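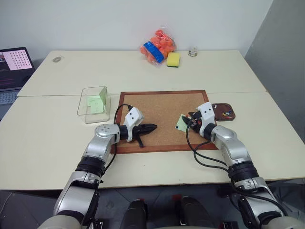 Cork board, wood frame, with a small pale green sticky note on it

Thread: Cork board vs. app for planning a long hike?

trailmix_dad
So I'm doing the Erkent Loop this summer and my whole family is making fun of me for wanting a real cork board to plan it on. I've tried the spreadsheet thing twice and I just stop opening it. With a board I walk past it every morning with my coffee and I see that I still haven't figured out the Akanda section (13 days with one resupply, yikes). Anyone else still do it on paper?

mossyboots
Yes!! I did all of Kalter Ridge this way. Index cards, one for each town stop, string between them. When a ferry got canceled I just moved three cards over and was done.

cirneo_or_bust
I'm going to disagree, sorry. A board is great until you're standing in a post office 900 miles from your kitchen and can't remember which box has the socks in it. I keep everything in a plain notes file on my phone. Took me one evening in January to set up.

mossyboots
You can take a picture of the board before you leave, you know.

cirneo_or_bust
And then squint at your own handwriting in the rain? No thanks. Plus my food list changed 8 times on the Cirneo trip, and that picture would've been wrong by the first week.

trailmix_dad
Ok but did you enjoy planning it? That's half the trip for me. I think I'll do the board at home and copy the mail drops into my phone right before I go. Also please talk me out of the $40 topo map, I want it bad.

slowpoke_lu
Get the map. I'd skip the string though, my cat had it down in two days. Colored pins work fine: blue for water, red for resupply, whatever you want for camps. And put your budget up there too. I figured on about $3000 for Erkent and I was way under on shoes.

mossyboots
Seconding the map! It covers the Akanda dry stretch way better than the guidebook does.

trailmix_dad
Ordered it. My wife is going to kill me.

Comments

pinecone77: Did Erkent two years ago off a folded sheet of notebook paper. You all have too much time.

hush_puppy: Can somebody post their card layout? I'm stuck on what goes on the card besides miles and the town name.

gearhead_m: Post office hours. Write down the post office hours.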